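Questions I get a lot

Is the Prosser cook-along really free?
Yes! You pay nothing to join and nothing to stay. I run it from my own kitchen, and the only thing you'll spend money on is groceries (and maybe a new peeler, if yours is as sad as mine was).

Do I have to cook live with everyone?
Nope. We start at 5 in the evening and most sessions last 75 minutes, but the recipe goes up the same night. Plenty of people make it the next day, or in July when they finally get a break.

I have a tiny kitchen. Can I still do this?
Mine's tiny too. I lived above the Bira bakery for years with two burners and a counter the size of a pizza box, and I still plan every recipe as if I were back there. One pot, one pan, one bowl — that's my limit.

What kind of bowl should I get?
Any deep one you like looking at. I'm picky about mine because it sits out all day, and a plain green one goes with whatever else I've got going on. 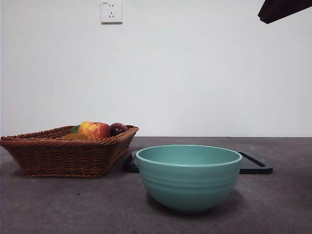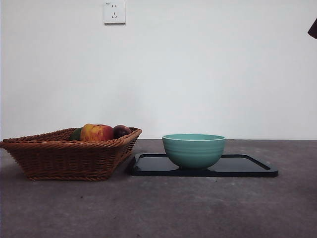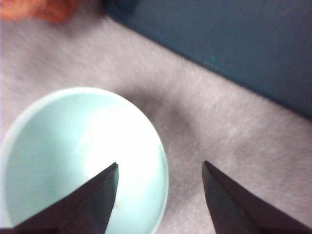

Words and recipes by the author of Prosser Cook-Along

Can I swap ingredients?
Please do! I swap things constantly. If you can't find the Watidard chili paste, use any hot paste you've got and start with half of what I say, then taste. The one thing I'd leave alone is the flour in the flatbreads, and I'm only saying so after a very chewy batch of my own.

How many recipes are there now?
174, and I add one whenever I've made it often enough to trust it. The soups are the most popular by a mile, which still surprises me, as I started out wanting to do nothing but pie.

What do you store leftovers in?
I have a stack of Plasico tubs with lids that more or less match. Jars are fine too. Let the soup cool for 20 minutes before you put a lid on it.

Can I bring my kids?
Sure, they're very welcome. Give them the stirring jobs and keep the knives on your side of the counter.

How do I sign up?
Use the form at the bottom of the page. I answer every message myself, so it might take me a day or two — if you haven't heard back after that, check your spam folder and then write to me again.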